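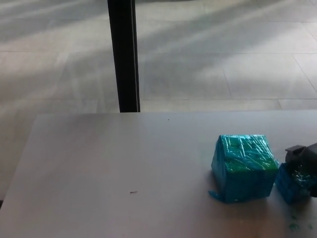
How should floral foam blocks be stored between workshops when they have been wrapped in plastic film?

Wrapped blocks should be kept flat on a shelf, out of direct sun, with nothing resting on top of them. The film protects the faces from knocks and holds in most of the crumbs. Blocks of different sizes may share a shelf.

I coordinate the adult craft courses at the Ristenholm center and am preparing written guidance for our instructors. We keep our green foam in cube form, and each cube is wrapped before it goes into storage. Two matters remain unsettled. The first is whether the end of the wrapping should be trimmed or left loose. The second is the green residue that collects on the tables, which participants tend to spread with their sleeves. Advice from other centers would be appreciated.

Annelies Van Acker
Posted Jan 13, 2024

Joris De Haan

Our center leaves a short end free on every block. The instructor can then open the wrapping by hand, and no blade is needed near the foam. Trimmed ends must be found with a fingernail, and the foam beneath dents very easily. A dent cannot be pressed out again, so a block that has been marked in this way should be assigned to practice work.

With regard to the tables, the following procedure is in use at Kokthorpe:

Unwrap blocks over a tray wherever possible.
Lift loose crumbs with a dry brush before any cloth is used.
Wipe the surface once with a damp cloth, working toward the near edge.
Rinse the cloth separately from kitchen cloths.

A damp cloth applied first will turn the crumbs into a green smear. On pale tables this is more difficult to remove than the crumbs themselves. We allow 5 minutes for the work at the end of each session.
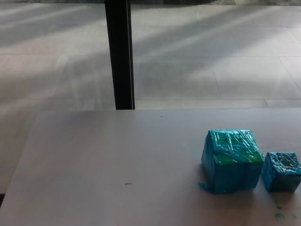

Filipa Magalhães

I must disagree in part with the recommendation on loose ends. In our storeroom the free ends attached themselves to neighboring blocks, and two wrappings tore when the blocks were separated. We now fold the last inch back on itself so that it forms a tab. It can still be opened by hand and does not stick. I would also leave a small gap between blocks on the shelf.

Koen Jansen

we just use a lidded box, works fine. Buy the bigger one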